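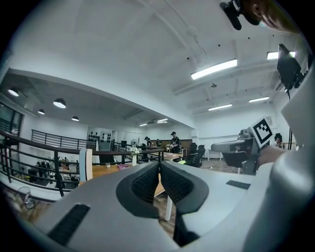 Issue 2, page 80

HILLPORT FOOTBALL GROUND
Pre-season ground inspection: checklist with comments

Inspected by: Maricruz Aguirre (ground safety), Fedir Kostiuk (pitch)
Present for the home club: Vsevolod Lytvynenko
Present for the league: Adoración Collado
Next inspection: September, before the first evening fixture

Key to results
S - satisfactory
A - action needed, ground may be used
R - restricted, area closed until cleared
N - not inspected on this visit

Items are numbered as in the league form. Where a number is missing, the item does not apply to a ground of this size. Comments are those of the inspector for that section unless initialled otherwise.

SECTION A. PLAYING SURFACE

A1 Surface level, free of holes and ruts: A
Shallow depression in the Durdale end goalmouth, left of centre when facing the goal. Top up with matched rootzone and reseed. Do not use building sand, as was done last season. The old sand patch is still visible and drains at a different rate from the soil next to it.

A2 Grass cover: S
Thin along the near touchline where the assistant referee runs. Acceptable for the opening fixtures. The line of run should be moved to the other half of the pitch for the second part of the season.

A3 Drainage: S
Outfall checked and running clear. The silt trap behind the dugouts had been emptied before our visit.

A4 Sprinkler heads: A
One head on the halfway line stands proud of the surface when retracted. It is outside the field of play but within the run-off. Lower it or fit a flush cap. Until then it must be covered with the rubber disc supplied, and the referee told before kick-off.

A5 Run-off, touchlines: S

A6 Run-off, goal lines: A
Adequate at the Durdale end. At the town end the advertising boards have been set forward of the marks agreed last year. Move them back to the marks. Mr Lytvynenko accepted this on the day and said the boards had been shifted for the mower.

A7 Line marking: S
Compound used is the water-based product listed on the data sheet in the groundsman's store. No burning of the grass along old lines.

SECTION B. GOALS AND FIXED EQUIPMENT

B1 Match goals, uprights and crossbar: S
No cracks at the welds. Sockets clean. Crossbar at the town end had a slight sag at the previous visit and has been replaced.

B2 Net fixings: A
Metal cup hooks found on the rear of one upright at the Durdale end. Metal hooks are not permitted in any position. Replace with plastic clips and tape over the screw holes.

B3 Portable goals: R
Both training goals were standing unanchored on the practice area. The anchors were in the store. These goals are not to be used, and are to be laid face down and chained, until Ms Aguirre has seen them anchored. An unanchored goal will be treated as restricted at any visit, whether or not a session is taking place.

B4 Corner flags: S

B5 Dugouts: A
Polycarbonate panel on the away dugout is split at the lower fixing. The edge is sharp. Tape as a temporary measure and replace the panel. Bench fixings sound in both.

B6 Perimeter rail: S
Pushed by hand at each post along all four sides. One post near the tea bar moves slightly in its footing but does not need work this season. Keep under review. (FK: I would concrete it now, with the ground soft.)

SECTION C. SPECTATOR AREAS

C1 Covered stand, structure: S
Report from the structural engineer seen and in date. Roof sheets secure. Surface rust on the rear bracing, to be treated at the next repaint.

C2 Covered stand, capacity: S
Stated capacity 300. The sign at the entrance gives this figure and can be read from the path.

C3 Open terrace, town end: A
Stated capacity 200. The nosing on the second step has broken away next to the central gangway. Make good and repaint the edge in yellow. The remainder of the terrace is sound.

C4 Gangways and exits: A
Exit gate 2 opens outwards as required, but the bolt is stiff and could not be drawn with one hand. Grease or replace. All exit gates must be unlocked and staffed from the time the turnstiles open until the ground is clear.

C5 Exit signs: S
The lamp in the sign over the stand stairs failed on the first test and worked on the second. Replace the lamp.

C6 Turnstiles: S
Count mechanism tested against a hand tally and found correct.

C7 Wheelchair positions: A
Position and sight line are good. The ramp has a lip at the lower end where the tarmac has sunk. Fill to level. The reserved parking bay was occupied by a skip.

C8 Segregation line: N
Not inspected. The club does not expect to segregate supporters in the league. Should the cup draw bring Ellik or another club with a large travelling support, the secretary must ask for a separate visit.

SECTION D. FLOODLIGHTS AND ELECTRICAL

D1 Columns: S
Base plates, bolts and doors checked. No corrosion below ground level where exposed.

D2 Lamps: A
Two lamps out on the column nearest the clubhouse. The reading in that corner falls under the league minimum. Afternoon fixtures are not affected. Evening fixtures may not be played until the lamps are replaced and the readings repeated.

D3 Emergency lighting: S
Mains isolated at 7.30 pm with the stand empty. All fittings came on and stayed on for the full test.

D4 Public address: A
Clear in the stand. Not clear on the open terrace with the wind from the Durdale end. Turn the rear speaker outwards and test again. A loudhailer must be kept in the control room on match days.

D5 Fixed wiring certificate: S

D6 Portable appliances: A
The urn in the tea bar carries no test label. Take out of use until tested.

SECTION E. MEDICAL AND DRESSING ROOMS

E1 First aid room: S
Clean, heated, with hot and cold water. The couch can be reached from both sides.

E2 Stretcher: A
Stored behind stacked chairs in the corridor. Move to the bracket by the tunnel door. Straps complete.

E3 Defibrillator: S
Battery indicator green, pads in date. Cabinet code is held by the gateman and the physiotherapist.

E4 Ambulance access: A
Route from the main gate to the pitch is clear apart from a locked drop post. Three people were asked for the key before it was found. A key must be held at the gate and another in the first aid room.

E5 Dressing rooms, floors: S
Tiles sound, drains running. Non-slip matting in the shower area is worn at the doorway but serviceable.

E6 Dressing rooms, water temperature: S
Log kept weekly by Lukian Kobzar and up to date.

E7 Match officials' room: A
Door does not lock from the inside. Fit a thumb turn. An alarm bell to the control room is fitted and works.

SECTION F. RECORDS

F1 Safety file: S
F2 Steward training records: A
Records seen for all but the newest stewards. Those without a record may work alongside a trained steward but may not be placed alone on an exit gate.
F3 Accident book: S
F4 Evacuation plan: A
The plan still shows the Mamo Lane gate, which was bricked up when the houses were built. Redraw and reissue to stewards and to the visiting club.

OUTCOME

The ground may be used for afternoon fixtures. Item B3 is closed until cleared. Item D2 prevents evening fixtures. Items B2, C4 and E4 must be completed before the first home match, and the club is to confirm this in writing to Ms Collado. All other items marked A are to be completed before the September visit.

A note on the last report: item A6 was recorded as satisfactory and the marks for the boards were painted at that visit. The marks are still there and can be used.

Copies: club secretary, league office, ground file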